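생활수납용품 제조 및 전시 시설 방문 결과 보고

1. 방문 개요

본 보고는 8월 중 실시한 생활수납용품 분야 해외 시설 방문의 결과를 정리한 것이다. 방문 대상은 Skarkham 소재 Jornia의 편조 공방과 부속 전시동이며, 같은 부지에 입주한 유통사 Engström의 검품장을 함께 둘러보았다. 방문은 수요일 오전 9시에 시작하여 오후 4시 30분에 종료되었다. 방문단은 본 연구원 생활용품팀 소속 연구원과 통역으로 구성하였으며, 현지에서는 공방 운영 부서와 전시 담당 부서가 안내를 맡았다.

이번 방문의 목적은 라탄과 버들 등 천연소재로 엮은 소형 수납용품의 제작 공정을 확인하고, 가정 내 사용 환경을 가정한 전시 방식을 살펴 국내 공예 기업 지원사업에 참고할 자료를 확보하는 데 있었다. 특히 휴지함과 칸막이 바구니를 결합한 탁상용 제품군은 국내에서도 수요가 꾸준하나 뚜껑의 맞춤새와 마감에 관한 기준이 업체마다 달라, 현지의 관리 방식을 직접 확인할 필요가 있었다.

2. 공방 시설

공방은 단층 건물로, 원자재 보관실, 침지실, 편조실, 건조실, 마감실이 차례로 이어진다. 원자재 보관실의 면적은 176제곱미터이며, 굵기와 길이에 따라 선별한 재료를 선반에 눕혀 보관한다. 창은 북쪽으로만 나 있고 직사광이 드는 쪽은 모두 막혀 있다. 안내 부서의 설명에 따르면 재료의 색이 고르지 않게 바래는 것을 막기 위하여 건물을 매입한 첫해에 개조한 것이라고 한다.

침지실에서는 재료를 물에 담가 유연하게 만든다. 담그는 시간은 굵기별로 표를 만들어 벽에 게시하고 있었으며, 작업자가 꺼낸 재료를 손가락에 감아 보고 최종 판단을 내린다. 방문단이 온도 관리 여부를 문의하였으나, 겨울철을 제외하고는 별도의 가온을 하지 않는다는 답변을 받았다.

편조실은 공방에서 가장 넓은 공간이다. 작업자는 낮은 의자에 앉아 무릎과 작업대 사이에 틀을 고정하고 바닥판부터 엮어 올린다. 하나의 바구니를 한 사람이 끝까지 맡는 것을 원칙으로 하되, 칸막이와 뚜껑은 별도의 조에서 제작한다. 칸막이를 본체와 함께 엮지 않고 나중에 끼워 묶는 방식이어서, 주문에 따라 칸의 너비를 조정하기가 용이하다는 점이 인상적이었다.

건조실은 방문 당시 가동 중이어서 출입구에서만 견학하였다. 건조가 끝난 제품은 마감실로 옮겨 잔가시를 제거하고, 입구 테두리와 뚜껑의 절개부를 다시 한번 손질한다. 마감실의 조명은 작업대마다 따로 조절할 수 있게 되어 있었다.

3. 뚜껑 및 칸막이의 맞춤 관리

방문단이 가장 많은 시간을 할애한 부분은 뚜껑의 맞춤 관리이다. 휴지함용 뚜껑은 가운데에 직사각형 홈을 내기 때문에 일반 뚜껑보다 뒤틀리기 쉽다. 홈의 네 모서리에서 엮임이 끊기는 만큼, 이 부분을 얼마나 단단히 감아 주느냐에 따라 제품의 수명이 달라진다고 한다. Jornia에서는 홈의 안쪽 둘레에 얇은 심을 먼저 두르고 그 위를 촘촘히 감는 방식을 쓰고 있었다.

뚜껑과 본체는 같은 날 건조한 것끼리 짝을 지어 출고한다. 건조 시기가 다르면 수축 정도에 차이가 생겨 한쪽 모서리가 들뜨는 일이 잦다는 설명이었다. 짝을 지은 제품에는 가느다란 끈을 달아 표시하며, 이 끈은 이후 뚜껑을 묶어 두는 용도로도 사용할 수 있다. 다만 끈의 재질과 매듭 위치는 제품군에 따라 통일되어 있지 않았고, 안내 부서에서도 이를 개선 과제로 인식하고 있었다.

칸막이는 좁은 칸과 넓은 칸으로 나누는 형태가 주를 이룬다. 좁은 칸에는 접은 손수건이나 냅킨을, 넓은 칸에는 갑휴지나 문구류를 두는 사용 방식을 염두에 둔 것이다. 양쪽을 같은 너비로 나눈 제품도 과거에 생산하였으나 주문이 줄어 현재는 수주 시에만 제작한다고 한다.

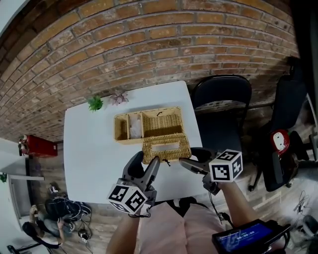 맞춤 상태의 확인은 기구를 쓰지 않고 손으로 한다. 뚜껑을 비스듬히 얹은 뒤 네 모서리를 차례로 눌러 흔들림이 없는지 살피고, 걸리는 곳이 있으면 마감실로 되돌려 보낸다. 되돌린 제품은 테두리만 물을 축여 다시 모양을 잡는다. 방문단은 합격 여부를 가르는 기준이 문서로 정리되어 있는지 문의하였으며, 신입 작업자 교육용 자료는 있으나 허용 간격을 수치로 정해 둔 것은 없다는 답변을 받았다. 숙련자의 판단에 의존하는 구조는 국내 공방과 크게 다르지 않은 것으로 보인다.

4. 전시동 견학

전시동은 공방과 복도로 연결되어 있으며 거실, 서재, 현관, 욕실의 네 구역으로 나뉜다. 상품을 진열대에 쌓아 두기보다 실제 생활 공간에 가깝게 배치하는 데 중점을 두고 있었다. 서재 구역에서는 소형 수납용품과 화분을 함께 두는 배치 안을 여러 가지로 비교하여 소개하고 있었는데, 탁상의 물건 수를 줄이고 바구니 안으로 정리하도록 권하는 것이 공통된 방향이었다.

색상 계획도 참고할 만하였다. 천연소재의 옅은 갈색은 배경에 따라 인상이 크게 달라지므로, 전시 담당 부서에서는 흰색 가구와 함께 둘 때와 짙은 색 가구와 함께 둘 때의 안내문을 따로 마련하고 있었다. 다육식물과 같이 크기가 작고 물을 자주 주지 않아도 되는 식물을 곁에 두도록 권하는 점도 같은 안내문에 포함되어 있다. 화분의 물이 바구니에 닿으면 얼룩이 남으므로 받침을 사용하라는 주의 문구가 굵은 글씨로 인쇄되어 있었다.

현관 구역에는 깊이가 얕은 바구니가, 욕실 구역에는 바닥에 굽을 댄 제품이 놓여 있었다. 욕실용 제품의 경우 습기에 대한 우려가 있어 방문단이 관리 방법을 질의하였다. 담당 부서에서는 주 1회 이상 바구니를 비우고 그늘에서 말릴 것을 권하며, 습기가 심한 가정에는 해당 제품을 권하지 않는다고 하였다.

전시동의 설명문은 현지어와 영어로만 제공되어 일부 내용은 통역을 통해 확인하였다. 설명문의 글자가 다소 작고 일부 구역에서는 무릎 높이에 부착되어 있어 읽기에 불편한 점이 있었다.

5. Engström 검품장

오후에는 같은 부지 안의 Engström 검품장을 방문하였다. 이곳에서는 Jornia의 완제품을 인수하여 최종 검사와 포장을 실시한다. 하루 최대 처리 수량은 900점이며, 성수기에는 인근 창고의 인력을 추가로 배치한다.

검사는 외관, 냄새, 맞춤의 순서로 이루어진다. 외관 검사에서는 끊어진 올과 변색을 살피고, 냄새 검사에서는 건조가 덜 된 제품을 가려낸다. 동일 생산분에서 50점을 뽑아 먼저 검사하고, 그 가운데 6점 이상에서 문제가 발견되면 해당 생산분 전체를 공방으로 반송한다. 반송 기록은 양측이 같은 양식으로 보관하고 있어 원인을 추적하기가 수월하다고 한다.

포장재는 종이를 기본으로 한다. 뚜껑과 본체 사이에 얇은 종이를 끼우고, 칸막이의 윗부분이 눌리지 않도록 접은 골판지를 넓은 칸에 세워 넣는다. 비닐 포장은 해상 운송분에 한하여 사용하며, 이 경우 통기용 구멍을 낸다. 포장 설비 일부는 Brendel에서 공급한 것으로, 상자의 높이를 제품에 맞추어 재단하는 공정에 쓰이고 있었다. 설비의 상세 사양은 공개 대상이 아니어서 본 보고에는 포함하지 않는다.

6. 질의응답 요지

국내 공예 기업과의 공동 개발 가능성에 대하여 현지 측은 긍정적인 의사를 밝혔으나, 재료의 수급 시기가 맞아야 한다는 조건을 덧붙였다. 수확기 이전에 연간 물량을 확정하는 관행이 있어 중도에 물량을 늘리기는 어렵다고 한다.

수리 제도에 관한 질의도 있었다. Jornia는 뚜껑만 별도로 제작하여 보내는 제도를 운영하고 있으나, 앞서 기술한 수축 문제로 인해 원래 본체와 꼭 맞지 않는 경우가 있다. 이에 고객에게 본체를 함께 보내도록 안내하고 있으며, 운송비 부담을 이유로 수리를 포기하는 사례가 적지 않다는 설명이었다.

교육 과정과 관련하여서는, 신입 작업자가 바닥판과 옆면을 익힌 뒤에야 뚜껑 제작을 맡게 된다는 점을 확인하였다. 홈이 있는 뚜껑은 교육의 마지막 단계에 해당한다.

7. 검토 의견

첫째, 본체와 뚜껑을 같은 건조 단위로 짝지어 관리하는 방식은 별도의 설비 투자 없이 국내 공방에 적용할 수 있을 것으로 판단된다. 지원사업 참여 기업을 대상으로 한 시범 적용을 검토할 필요가 있다.

둘째, 맞춤 상태에 관한 허용 기준은 현지에서도 수치화되어 있지 않았다. 국내에서 이를 먼저 마련할 경우 납품 과정의 분쟁을 줄이는 데 도움이 될 것이나, 재료별 편차가 커 충분한 시료 확보가 선행되어야 한다.

셋째, 생활 공간을 가정한 전시와 관리 안내문의 제공은 소비자 불만을 사전에 줄이는 방안으로 참고할 수 있다. 안내문의 국문 번역은 현지 측의 동의를 얻어 진행 중이며, 완료되는 대로 관련 부서에 배포할 예정이다.

현지에서 수령한 재료 견본과 교육용 자료 사본은 생활용품팀 자료실에 보관하며, 열람을 희망하는 부서는 사전에 신청하여야 한다.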